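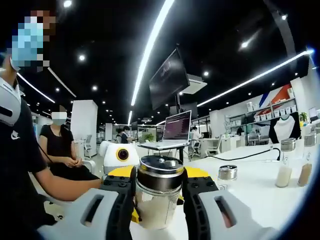

A live recording and a studio recording of the same song are two different documents, and for this unit you need to be able to say why. The studio version is what the performer and label agreed to put out. The live version is what happened to be picked up in a hall, a club or a fairground on one night. Think of a glass jar with a metal lid, half full of something pale and grainy. You can see how high the contents come, but you would still want a label before you wrote down what they were. An unmarked tape is much the same. You can see how much tape is on the spool and still know nothing about what is on it.

Week 5: Describing and dating live recordings

Before class, read chapter 3 of the course reader and listen to the two Nekdale transfers in the listening folder. Headphones are better than laptop speakers for these, as the second one is very quiet on the left channel.

1. Where live recordings come from

Most of what we will handle falls into one of these groups.

Soundboard recordings are taken from the mixing desk. Voices are usually clear and close. Instruments that were loud on stage, such as drums and guitar amplifiers, can sound thin because less of them was sent through the desk. The crowd may be almost missing.

Audience recordings are made by someone in the seats. You get the room, the clapping and whoever was sitting nearby. Quality depends on the machine, the seat and the neighbours.

Broadcast recordings are made for radio or television. They tend to be balanced, but songs are often cut or moved to fit the program. Do not take the order on a broadcast tape as the order of the concert.

Line recordings from a hall's own system turn up now and then, mostly speeches with a song or two left on the end. The Lalmont Hall reels are like this.

2. Generations

A tape copied from the master is first generation. A copy of that is second generation, and so on. Each analogue copy adds hiss and takes away some of the high end. Speed errors also build up. If a song everyone knows in G comes out somewhere between G and A flat, suspect the machine before you suspect the singer.

Write down the generation only if there is evidence for it. A trader's note saying "master" is a claim, and should be entered as "said to be master".

3. Dating a tape

Start with what is said on the tape. Performers mention the town, the weather, a new record, the next night's show. Announcers are better still. After that, look at the set list. A song can't usually be performed before it was written, but it may be performed well before it was released, so a release date is a weak lower limit.

The physical carrier gives you another limit. A recording cannot be older than the event, but the tape it is on can be much newer. The Karnberg dance band concert dates from 1947 and reached us on cassette, so the cassette tells us about the copying and very little about the night.

Handwriting on the inlay card should be copied exactly, including spelling mistakes. Put your corrections in square brackets.

4. Grading the sound

We use a five-step scale: excellent, very good, good, fair, poor. Grade the recording and leave the performance out of it. A wonderful set on a worn tape is still "fair". Comments on the playing go in the notes field.

Note dropouts, cuts and tape flips with their times. If a song is missing its opening, write "starts late". If it stops before the end, write "incomplete".

5. Worked entry

Item no.: 404
Performer: Araújo Quartet
Place: Lalmont Hall (named by announcer, side A)
Date: August, year not known
Source: audience, generation not known
Sound: fair, hiss throughout, one cut on side B during applause
Contents: nine songs and two spoken introductions
Notes: inlay reads "Lalmount" [Lalmont]. Last song incomplete.

The year is left open. The inlay gives one, but it is in a different pen and nothing on the tape backs it up.

6. For the tutorial

Choose one of the Nekdale transfers and write a full entry in the layout above. Add a paragraph on how you settled on the source type. Entries are due 19 June 2026 through the course page. Late work follows the usual department rules.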